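How Seeds Wait for Spring: Learning About Dormancy

A seed is alive, even when it looks like a small, dry crumb. Inside its coat there is a baby plant, called an embryo, and a supply of food for the embryo to use when it begins to grow. Many seeds do not grow as soon as they fall to the ground. They rest first. Scientists call this rest "dormancy."

Why do seeds rest?

Many garden and wild plants drop their seeds in late summer and fall. If those seeds sprouted right away, the tender young plants would meet the first hard frost and most of them would die. A resting seed can stay safe in the soil until the weather is better for growing.

Seeds have different ways of staying asleep. Some have a coat so hard that water cannot get in. Others contain natural chemicals that stop the embryo from growing. In a third group, the embryo is very small when the seed falls and must finish growing inside the coat.

What wakes them up?

Each kind of seed needs its own signal. Seeds from apple trees need many weeks of cold, damp conditions. Lupine seeds have hard coats that must be scratched or worn down before water can enter. Some lettuce seeds need light, so they should be pressed onto the soil and not buried.

Gardeners can give these signals indoors. Placing seeds in damp sand in the refrigerator is called stratification. Rubbing a hard seed coat with sandpaper is called scarification.
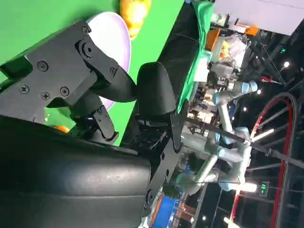
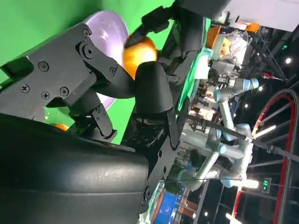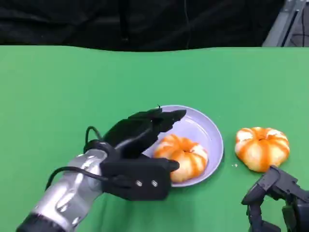

Hulellow Garden Learning Center
Written by the Youth Education Editor

The Hulellow cold seed trial

Each winter, the Hulellow Garden Learning Center carries out a seed trial with visiting school groups. Last year the children worked with 280 milkweed seeds. Half of the seeds were placed in damp sand and kept in a refrigerator for 42 days. The other half were kept dry in a paper envelope at room temperature. In February, both groups were planted in trays of the same potting soil and placed under the same lights.

The children checked the trays every morning at 9 and wrote down what they found. The chilled seeds produced many more seedlings than the dry seeds. Keeping the soil, water and light the same for both groups made the test fair.

Try it at home

Ask an adult to help you with this activity. You will need milkweed seeds, clean sand, water, a plastic bag that closes, a paper envelope and 3 small pots of potting soil.

Mix some of the seeds with damp sand and seal them in the bag. Write the name of the seeds and the month on the bag, and place it in the refrigerator for six weeks. Keep the remaining seeds in the envelope.

When the six weeks are over, plant chilled seeds in the first pot and dry seeds in the second. Plant nothing in the last pot. It will show you whether any weed seeds were already waiting in the soil. Set the pots in a sunny window and keep the soil damp.

Milkweed sap can hurt your eyes and skin. Do not eat any part of the plant, and wash your hands after you touch it.

Words to know

Dormancy: a time when a living seed rests and does not grow.
Embryo: the baby plant inside a seed.
Germination: the moment when a seed begins to grow.
Scarification: scratching or wearing down a seed coat.
Stratification: keeping seeds cold and damp so that they will be ready to sprout.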